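Folding small laundry on a bed

Applies to: T-shirts, hand towels, pillowcases, cleaning cloths. Fitted sheets and anything with buttons are covered on separate pages.

A bed is a poor folding surface in one respect: it is soft, and a soft surface gives way under the edge of the hand when a crease is pressed. It is a good one in most others. It is large, it is clean, and it sits low enough that cloth can be dropped onto it and spread with both arms. The procedure below works around the softness. It was written for the linen room at Zeltcombe and has been trimmed for home use.

What is needed

A made bed with a plain sheet on top
A folding board, 300 mm wide and at least 400 mm long (stiff cardboard will do)
A place to stack finished items that is not the bed

Preparing the bed

Remove pillows and blankets. Pull the top sheet toward the foot until the larger wrinkles flatten out. Small ones can stay. A linen-type weave will never lie perfectly smooth and the folding board bridges anything shallow. If the sheet bunches at a corner, leave it and work in the middle.

Use a sheet that differs in color from the laundry. White towels on a white sheet are slow to square up by eye. If the only sheet available matches the load, lay a darker pillowcase underneath as a working mat.

Clear a working area 900 mm wide. Keep unfolded items to the left and the board to the right, or reverse this if left-handed.

Opening out a crumpled item

Most of the time lost in folding is lost at this stage. An item taken from the dryer or basket has usually closed up on itself, and its corners are inside the heap.

1. Drop the item in the center of the working area. Do not try to sort it in the air.

2. Find the highest point of the heap and pinch it between thumb and fingers. Take one layer if possible. Two layers are acceptable on a T-shirt, where front and back tend to cling together.

3. Lift straight up until the lowest part clears the sheet. Hold for a moment and let the folds drop out.

4. With the other hand, take the lowest hanging corner or hem.

5. Lower the item to the bed while moving the hands apart. One long edge should now be visible. Lay that edge parallel to the foot of the bed.

6. Let go with the first hand and draw the remaining cloth toward you.

If no edge appears after step 5, put the item down and repeat from step 2 with a different point.
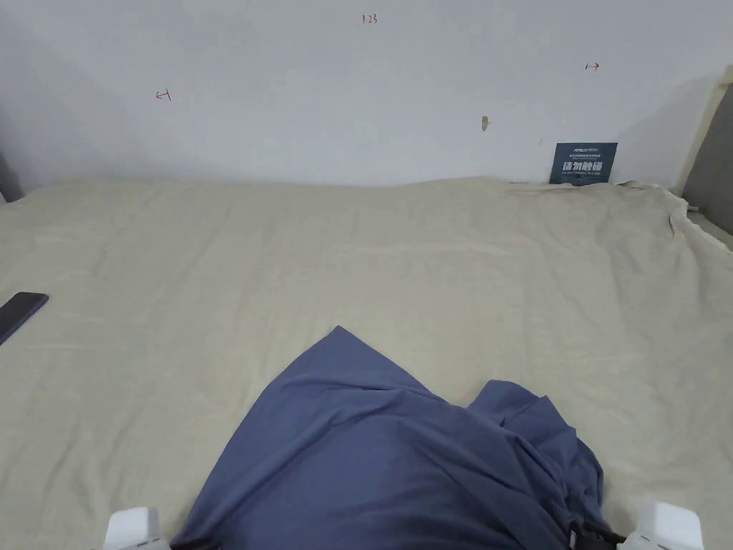 Heavy towels often need two passes. Thin jersey needs one, but it curls at the hems and has to be smoothed with the flat of the hand, working from the center outward. Avoid pulling jersey by its corners. It stretches, and the stretched corner will stick out of the finished stack.

Folding a T-shirt

1. Lay the shirt face down, neck away from you.

2. Center the board on the back with its top edge at the base of the collar.

3. Fold one side over the board, then turn the sleeve back on itself. Repeat on the other side.

4. Slide the board out from the hem end.

5. Fold the hem up to the collar, press with the forearm, and turn the shirt over.

Folding a hand towel

Fold in thirds along the length, then in half. No board is required. Keep the outer fold facing forward in the stack.

Stacking

Carry items to the shelf in stacks of 8 or fewer. Taller stacks lean on a mattress and have to be squared again. The Wada method, which rolls shirts and stands them on end, takes the same opening-out steps and can be substituted from that point on.

Corrections

July: board width changed from the earlier figure after Joscha Schmieder pointed out that it did not suit the narrow shelves. Step 4 of the T-shirt section reworded by Fatima Mkhize.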